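A November visit to the Lomovetti paper mill

I went with the evening group of our bookbinding circle, and this is my report for those who stayed at home.

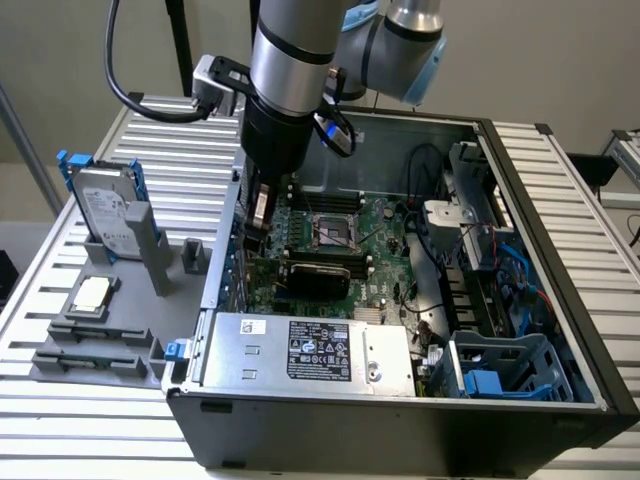 Kiri Kerslake wrote to me before I had even unpacked my bag, asking whether the mill still makes the heavy cotton sheet, and whether they sell it to private persons or only to printers. Yes to the first, and to the second yes also, but you must take a full pack and you must carry it yourself. She then wanted to know if the sheet has the same soft edge as before. I bought one pack and she can come and touch it.

The mill stands at the end of the valley, where the road becomes narrow and follows the river. The bus leaves you at the bridge and from there you walk. I recommend good shoes. We were told to be at the gate at 2 in the afternoon, and the gate opened at that time and not one minute before, so we stood a while in the cold and looked at the water. It is a brown, quick river. Hugo Figueroa said it was lower than on his first visit, when he was a student and the noise of the weir covered every conversation.

Our guide was Nilton Cuervo. He speaks quietly and you need to stay near him, especially in the beater room. He began with the raw material, and I was glad of that, for many tours begin with the finished product and then you never understand it well. The cotton arrives in bales as short fiber left over from spinning. He let us take some in the hand. It is so light that you do not feel it, and it stays on a dark coat for the whole day.

The beater is a long oval tub in which the fiber and the water go round and pass under a heavy roll with bars. The one at Lomovetti is called a Tapsell, after the workshop which made it, and it was repaired many times. I asked how long a batch must stay inside. For the thin writing paper it is 6 hours, for the cotton sheet much less. If you beat too long, the paper becomes hard and a little transparent, and it makes a noise when you shake it. Nilton shook two sheets for us, one after the other, and the difference could be heard by everyone, even by me, and my left ear is not good.

After this we went down to the vat. Two people work there as a pair. One dips the mold into the pulp, lifts it and gives it a short shake in both directions, and the other turns the wet sheet out onto the felt. They do not speak while they work. I tried it when visitors were invited, and my sheet was thick on one side and had almost a hole on the other. Khairul Ngau made a very even one at his first attempt — he says it is from years of washing rice — and it was put with the others to be pressed.

The press takes a pile of 60 sheets with the felts between them. The pile goes in as high as a chair and comes out as high as a shoe, and the water runs from all sides into a channel in the floor. Then the sheets are carried up to the drying loft, and for me this was the best part of the visit. It is a long wooden attic with shutters on both sides, which are opened or closed by hand according to the weather. The paper hangs over ropes in groups of four or five sheets. There was very little wind that afternoon and it was so silent that we all began to whisper. It smells of wet wool there, from the felts, and a little of apples, and I could not find out the reason for the apples.

In the last room they sort and size the paper. For size they use gelatin, and they told us that some customers now ask for a plant product, sold under the name Nerker, but the mill is still testing it. Haoran Shao, who paints in watercolor, asked several questions about how the two kinds take the water. The answers were a bit too technical for me and I did not write them down. He can explain it at the next meeting if someone is interested.

The shop is small. Besides the paper there are notebooks, envelopes and a calendar called Grateo with printed leaves of plants from the valley. The mill makes 2,000 of these calendars for each year and by winter most are gone. I found the notebooks rather expensive and the sewing not so careful, I would say loose at the first section. We do it better in our circle. But the envelopes are beautiful.

We had tea in the old rag store, with a dry almond cake, and after that we had to hurry for the bus — the last one goes early in this season and it does not wait. If you plan to go, telephone first, and ask for the loft to be included, as the short tour leaves it out. Take also a flat board and some string for your purchases. I had neither, and one corner of my pack is bent.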